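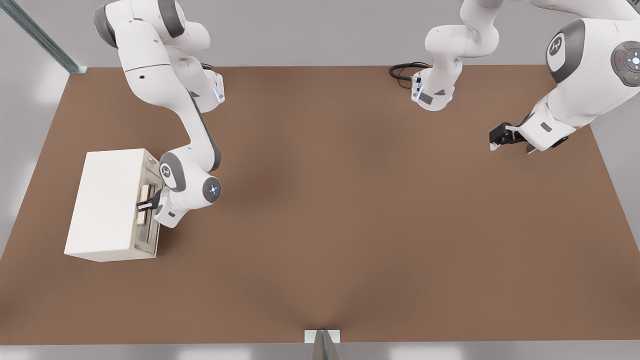 A quiet computer for a small room: talking with Viorica Perić

April 5, 2023

Viorica Perić builds computers in the back part of her flat in Sellcombe, between the kitchen and a window which does not close well. Her newest one is called Liltunar. She gives a name to every machine, and this one, she says, "has no meaning, it only sounded soft."

Softness was the plan. Her previous computer, Gorkero, was fast but very loud. "When I rendered something in the evening, my neighbour thought I was using a hair dryer," she told me. "He asked me very politely if my hair was dry now."

For Liltunar she kept the processor and the memory from the old build and changed nearly everything around them. The case is second-hand and cost her 30 pounds. She put in two large fans where Gorkero had five small ones, and she spent more than one evening on the fan curve. "Most people buy a better cooler and stop there. I think you must also sit in the room and listen. The number on the screen does not tell you if the sound is annoying."

I asked about the performance. She lowered the power limit of the graphics card, and in the benchmark she always uses the score is now 3537, a little lower than before. It does not trouble her. She draws furniture plans, plays old strategy games and sometimes edits video for her cousin.

The most difficult part was the cables. The case has very little space behind the motherboard, and the side panel did not want to close. Her friend Thulani Baloyi came to help, and together they took out the power supply and turned it the other way. "Thulani has patience. I have only force," she said. The 24-pin cable still makes a small bend that she does not like, and she may order a shorter one in June.

And Gorkero? The empty case stands under her desk, with a box of screws inside. Her cat, Murakami, sleeps on top of it — it was warmer, she admits, when there was still a computer in it.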